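I've been told off for it by my sister-in-law, by a woman on the radio and by at least one leaflet, so I may as well write it down: I think a bed should be stripped right back to the mattress cover every single morning, and everything that was on it (and a fair bit that wasn't) should be left in a heap on the far side until bedtime. No making the bed. No tucking, no smoothing, and definitely no scatter cushions!

I grew up in Prisunthorpe in a house where beds were made by 8am, corners folded like parcels. You weren't allowed to sit on them afterwards, which always seemed mad to me, a whole big comfy piece of furniture put out of bounds for the day. My mother had a bedspread so heavy it took the two of us to get it on. I don't think I ever once got in under it without feeling I was spoiling something.

When I moved to Maltham I had one duvet, a proper thick one from Plullness, and for years that was that. Too hot in May, too thin in January, and if you stuck a leg out you lost the feeling in it. The quilts came back by accident. I bought one at the Trindade market because it was raining and I wanted to stand under the awning a bit longer, and then another, and a fleece blanket for the sofa that never went anywhere near the sofa. I'm now a layers person and I can be quite boring on the subject.

The thing with layers is that they don't sit nicely. You can't make a smart bed out of a stack of quilts that were never meant to meet each other. Flowers, paisley, the posh curtain sort of pattern, spots. People say to me, why don't you get a matching set? Well, because I like them! I like choosing. On a cold night I want the heavy one at the bottom and the fluffy one near my chin, and on a muggy one I want the thinnest thing in the house and everything else out of the way, and I don't want to dig through an ottoman for it at two in the morning.

So they live in a pile. A pile is storage, whatever the magazines think. You can see what you've got, you can pull one out by its corner, and the mattress gets a good airing while you're at work. I also get a lovely big flat space to sort the washing on, or lay out a coat pattern, or lie down on for 10 minutes with my shoes off before I start the tea.

I'll give the other side its due. A made bed does look calm when you walk in, and if you've only got the one room I can see you'd want it to stop looking like a bed. A pile also attracts things. Cardigans go in and don't come out till spring. I once paid 100 pounds for a padded coat and then spent most of November thinking I'd left it on the bus.

But I'd sooner have that than the parcel corners. The prettiest part of any quilt is usually the bit you'd be tucking under, the border or the backing, and in a heap it all gets a turn. 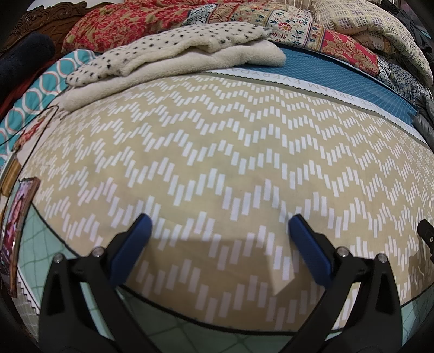
**By the Maltham home columnist**

Next month: airing cupboards, and whether anyone under forty has got one. Letters about hospital corners are welcome, but please keep them short.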